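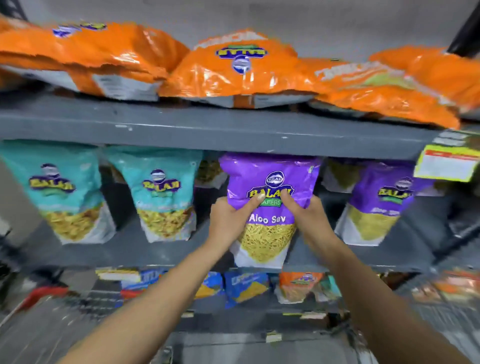
Balaji Wafers Aloo Sev on the snack shelves.

Clandau Market > Customer Help > Pickup and Delivery

We use cookies to remember your basket and your chosen store. You can change this in Settings. Accept | Manage

Pickup and Delivery: Frequently Asked Questions

These answers cover online orders from our Stornham and Entwistle stores. For questions about gift cards or catering trays, please ask at the service desk.

Where do you deliver?

We deliver to all of Stornham and to Entwistle as far as the county road. Enter your street address on the checkout page to see if you are covered. We do not deliver to PO boxes. Apartment buildings are fine, but please give us the entry code in the notes box.

How much does delivery cost?

Delivery is $5 per order. Pickup is free. There is no membership and no yearly plan.

Is there a minimum order?

There is an $18 minimum for delivery, before tax. Pickup orders can be any size.

What time do I need to order by?

Orders placed before 11 a.m. can be delivered or picked up the same day. After that, the first open slot will be the next morning. Slots fill up early in the weeks before Diwali, Eid and Thanksgiving, and we open those calendars two weeks ahead.

How does pickup work?

You will get a text when your order is ready. Park in one of the green spaces on the side of the building and reply to the text with the number of your space. Someone will bring your bags out. If you would rather come inside, go to the service desk with your order number. We hold orders until closing time. Anything not collected by then is put back and refunded, except for fresh meat and cut fruit.

Can I order everything you carry?

Most of it. The website lists the full range of packaged groceries, rice, flour, lentils, spices, snacks, frozen food and household goods. Hot food from the counter, loose sweets and whole fish are sold in the store only. The Entwistle store is smaller and does not carry the full frozen range, so what you see online will change if you switch stores.

What if something is out of stock?

You choose. Next to each item in your basket there is a box marked "Allow a swap." If it is checked, we will send the closest match, usually the same product in another size or brand, and you pay whichever price is lower. If it is not checked, we leave the item out and you are not charged. We do not swap anything for customers who have written an allergy note on the order.

Can you tell me if a product contains nuts, gluten or milk?

Ingredient lists on the website are copied from the package, but makers change recipes and we may not catch it right away. Always read the package itself before you eat. If you open your order and find an ingredient you cannot have, bring the item back unopened for a refund.

Do you sell by the case?

Yes. Rice, oil, flour, canned goods and most packaged snacks can be ordered by the case. Case orders over $300 need a day's notice and a 20 percent deposit. Call the store and ask for the case desk, extension 134.

Why was my card charged a different amount?

Vegetables, fruit and meat are sold by weight. Your card is held for the estimated total at checkout and charged for the real total once the order has been packed. The hold can stay on your statement for a few days, depending on your bank.

Can I pay with cash or EBT?

Cash is accepted for pickup at the service desk. EBT can be used for pickup orders at both stores. It cannot be used to pay the delivery fee.

How do I return something?

Bring it to either store within 14 days, with the receipt or your order number. Packaged goods must be unopened unless there is a problem with them. If fresh food arrives spoiled or a bag has split, send us a picture through the Cenero app the same day and we will refund it. You do not have to bring it back.

What is the Cenero app?

Cenero is the app we use for order texts, receipts and refunds. You do not need it to place an order. If you do not use a smartphone, the service desk can look up any order by phone number.

Can I change an order after I have placed it?

You can add or remove items until packing starts. Open your order and look for the Edit button. Once the button is gone, call the store. We can usually still cancel the order, but we can't add to it.

Do you take back bags?

Paper bags, no. Our insulated delivery bags go back with the driver. If one was left at your door by mistake, hand it over with your next delivery or drop it at either store.

Filed under: Ordering Online, Store Services, Returns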